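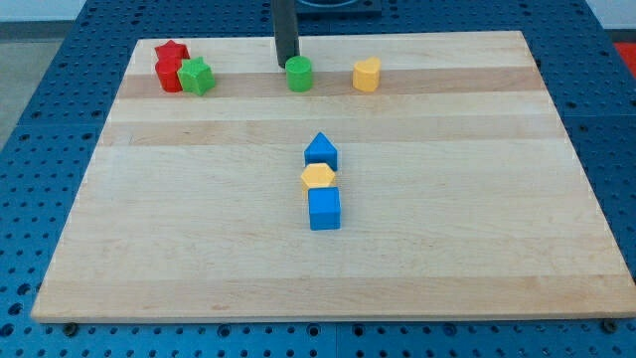 Shape blocks in four colours on the board used for the sorting demonstration, Wistunell open day

The Wistunell Open Day is a public demonstration of robot handling held at the Wistunell training works in Clutby. It is run by Voltico, the firm that occupies the building, and is aimed at school parties, apprentices and local employers. The first was held in December, but later ones were moved to a month with less call on the test hall. The most recent was in February 2022.

Programme

Visitors are admitted in groups of up to 20. Each group spends 30 minutes in the test hall, followed by a shorter period in the adjoining workshop, where spare grippers and cable sets may be handled. The route is one-way and ends at the goods entrance.

The hall holds five stations. Four show industrial tasks such as tray loading and label checking. The fifth, known as the block table, is the only one at which visitors choose the task.

Block table

The block table consists of a rectangular wooden board laid on a blue pegboard surface, with the robot working over it from the far side. The work pieces are small toy blocks in red, green, yellow and blue. The shapes include stars, cylinders, a heart, a hexagon, a triangular prism and a cube, all of similar height. Colour and shape do not correspond: there is both a red star and a green star, and cylinders occur in the same two colours.

A visitor names a result, for example a blue cube moved next to a yellow heart, and the operator enters it at the console. The robot then moves the blocks one at a time. Blocks left touching one another are treated as a harder starting position, as the arm must part them without disturbing their neighbours. The starting layout is set by hand and no fixed pattern is used.

At the 2022 event 79 requests were entered at the block table. A request was recorded as complete only if every named block came to rest on the board. Attempts stopped by the operator were entered in the log as incomplete and were not repeated.

Control software

The station runs on Salinas, a control package written by Voltico for its own training cells. Salinas stores the request, the planned moves and the final position of each block. Records from open days are kept apart from those of normal test work.

Access

Admission is free but must be booked. Visitors stand behind a marked line while the arm is powered. Large bags are left at reception.

See also

Voltico
Salinas (software)
Clutby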